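Robot help still needs a hand with the fruit

Anyone hoping to hand over the tidying up this September may want to keep their own sleeves rolled. Civano has been trying a robot arm on toy fruit, blocks and a bowl, a household with all the difficult bits taken out. 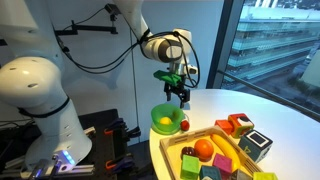
"Your toddler is quicker, but argues more," said Saskia Sheehan, who runs the trials. Her target is 20 pieces put away in 30 minutes.

Nicanor Quezada of rival firm Zervas thinks homes are further off than shops, where shelves at least stay put.
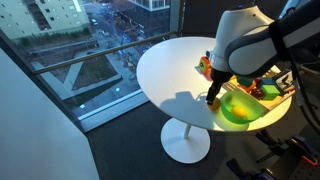
Civano has not set a price. Laundry, Sheehan said, is a matter for another year.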